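Findenbridge Robotics Help / Tickets / Hevurano bimanual cell
Status: open, waiting on second reviewer
Opened by: Danang Hartono
Assigned: Taha Tawfik
Subject: success rate won't match the April number, same checkpoint

Danang Hartono, 9:10 am
Reran the eval for the Rinaldi method (chunked actions, both arms predicted together, short overlap between chunks). Same checkpoint as April, same prompt list. Getting way fewer full successes on the kitchen table tasks. Left arm looks fine. Right arm gets over the target, then sits there and dithers. No error in the log, no e-stop, no joint limit warning. Need to know if it's the policy or the rig before I put anything in the draft.

What I tried already:
restarted both arm controllers
reloaded checkpoint, hash matches
re-homed both grippers
swapped the inference box for the spare
No change from any of it.

Taha Tawfik, 9:42 am
How many trials? And is it every task or only the ones with a bowl.

Danang Hartono, 9:50 am
10 per task. Mostly the bowl ones, yes. Spoon out of bowl is worst, 3 out of 10. Fruit to tray is close to April.

Taha Tawfik, 10:05 am
10 is thin but 3 is still low. Send me a head cam still from when it stalls. Also check what overlap the runner is really using, the Aner config loader falls back to defaults if the key name is wrong and it does not tell you. Got burned by this before.

Danang Hartono, 10:31 am
Still from one of the spoon trials attached. Checking config now.

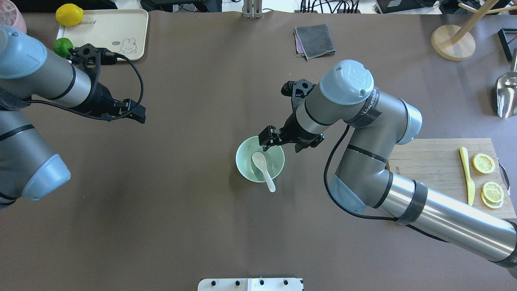 Attachment 1: head cam, right gripper open over the bowl, spoon still in it, left gripper open and empty.

Taha Tawfik, 10:48 am
Ok thanks. Approach looks reasonable to me, gripper is right above the bowl. So reaching isn't my worry, it's committing to the grasp. Spoon handle points out over the rim to the lower right and the gripper is coming in from that same side. Two ways to grab it, by the handle or down in the bowl. If consecutive chunks disagree about which one, and you average them, you get a pose in between that is neither. That would look exactly like dithering.

One question on layout, cutting board with the lemon slices is partly under the right arm from this angle. Was it there in April?

Danang Hartono, 11:02 am
Yes, layout sheet has the board on the right, tray on the left. Didn't move it. Spoon angle isn't on the sheet though, it only says "spoon in bowl". So that one was never controled.

Danang Hartono, 11:20 am
Found something. Config has overlap_steps, loader wants chunk_overlap. So it fell back to default, 60. Paper setting is 10. We were averaging over way too much history.

Taha Tawfik, 11:26 am
There it is, maybe. Fix the key, rerun spoon and one task with no bowl as a control. Don't touch anything else. Write down the spoon angle each trial, handle toward right arm or away, that's enough.

Danang Hartono, 2:15 pm
Rerun with overlap 10, spoon task: stall gone in most trials. Two still hung, both with the handle toward the right arm. Control task same as this morning. Logs are in the shared folder under spoon_rerun.

Taha Tawfik, 2:33 pm
Good. So config is most of it but I don't want to call the rest noise yet. To do before close:

1. Loader should fail on unknown keys. I'll patch it.
2. Add spoon angle to the layout sheet, both ways, equal trials.
3. Print the overlap value at the top of every run log.
4. Throw out this morning's numbers, mark them as wrong overlap. Keep the files.
5. Check the April runs used 10. If the key was wrong then too, we have a differnt problem.

Danang Hartono, 2:40 pm
On 5 now. April log only has the last 1,000 lines, the startup part rolled off. Looking for the config on the old box.

Danang Hartono, 3:55 pm
Old box has it. chunk_overlap: 10, spelled right. Somebody renamed the key after, in the cleanup branch. April number stands for overlap at least, spoon angle unknown.

Taha Tawfik, 4:02 pm
Fine. Put that in the draft as a limitation, one line. Leaving the ticket open until the two-angle runs are in.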